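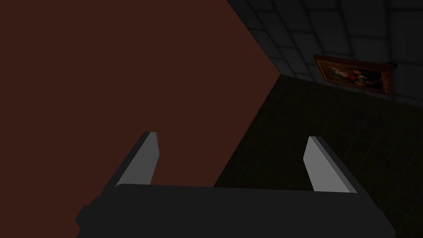 Vastaddale estrena normas para reformar las fachadas de la calle Ruken

04/07/2024 | Redacción local

El ayuntamiento de Vastaddale ha aprobado las nuevas normas para las fachadas y las puertas de la calle Ruken y de los dos pasajes que salen de ella. El texto afecta a 64 viviendas, casi todas de dos plantas, y permite a los propietarios cambiar el color de la puerta de entrada sin pedir una licencia de obra. Hasta ahora era necesario presentar un proyecto firmado por un técnico, también cuando se trataba solamente de pintar.

La norma anterior tenía 25 años y admitía tres colores: el verde oscuro, el gris y el marrón. Muchos vecinos la cumplían a medias. Según la concejala de Urbanismo, Catrin Ellis, el servicio municipal recibió el año pasado 117 consultas sobre puertas, ventanas y persianas de esta zona, un número que no se explica por el tamaño del barrio. «La gente preguntaba si podía pintar la puerta y nosotros teníamos que enviarle un formulario de nueve páginas», dijo Ellis en la presentación, que se hizo en la biblioteca de la plaza Babaei. 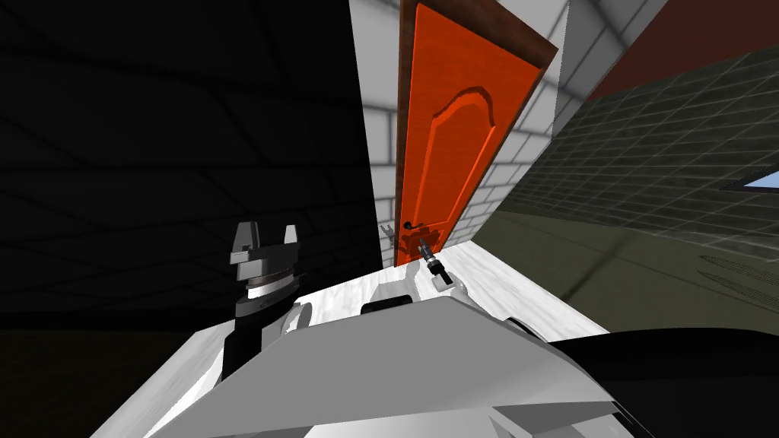
El cambio más comentado es la lista de colores, que pasa a ser abierta. El propietario elige el tono que quiere y lo comunica al ayuntamiento con una muestra pintada sobre cartón; si en quince días no recibe respuesta, puede empezar. Quedan fuera los acabados fluorescentes y los metálicos. Los colores fuertes se aceptan, y una puerta naranja en una pared de ladrillo blanco, con su marco marrón y su manilla negra, entra sin problema en las nuevas reglas. El marco puede conservar un color diferente del color de la hoja, cosa que la norma antigua prohibía.

En cambio, el ladrillo queda más protegido que antes. No se podrá cubrir con mortero ni con placas, y quien quiera pintarlo deberá usar una pintura transpirable. Esta parte del texto la defendió el arquitecto Rostam Shahbazi, del estudio Vurnivton, que preparó el informe técnico. Shahbazi visitó durante el invierno 41 casas de la calle y encontró humedades en la mayoría de las plantas bajas, sobre todo en las paredes donde se había aplicado pintura plástica en varias capas. «El agua entra por abajo y después no encuentra la salida», explicó. Su informe recomienda quitar estas capas poco a poco, con agua y cepillo, y evitar el chorro de arena, que rompe la superficie del ladrillo y la deja más débil.

No todos están contentos con el resultado. Una parte de los residentes pedía que las puertas antiguas de madera fueran obligatorias en toda la calle, y el texto final solo las recomienda. Quien tenga una puerta original y quiera sustituirla deberá ofrecerla antes al almacén municipal de materiales, que las guarda para otras reparaciones. El almacén está junto al lavadero viejo y abre por las mañanas. De momento acepta hojas enteras, herrajes y también cristales, siempre que no tengan grietas.

Las ayudas económicas serán modestas. El ayuntamiento pagará la mitad de la pintura y un tercio del coste de reparar el ladrillo, con un límite por vivienda que se publicará este mes de julio junto con las bases. Los alquilados también pueden pedir la ayuda, pero necesitan una autorización escrita del dueño. Las solicitudes se presentarán en la oficina de Urbanismo o por correo, y no habrá orden de llegada: si el dinero no alcanza para todos, tendrán preferencia las casas con humedades reconocidas en el informe.

Otra novedad se refiere a los suelos de la entrada. El escalón de piedra, donde exista, no se puede retirar ni cubrir. Dentro de la vivienda cada uno hace lo que desea, aunque el informe aconseja no colocar un pavimento impermeable pegado a la pared de la fachada, y propone dejar una junta pequeña, de unos dos centímetros, para que el muro se seque.
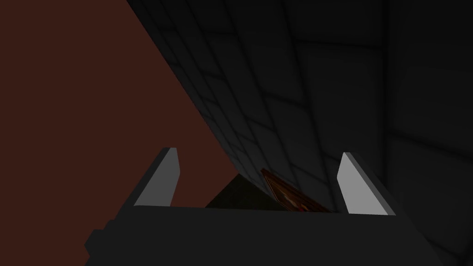 Plazos y consultas

Las normas entran en vigor al día siguiente de su publicación en el tablón municipal. Las obras ya autorizadas pueden terminarse con las condiciones antiguas o acogerse a las nuevas, según prefiera el propietario. El informe completo de Vurnivton se puede leer en la biblioteca de la plaza Babaei, donde hay también un ejemplar para llevar a casa durante tres días.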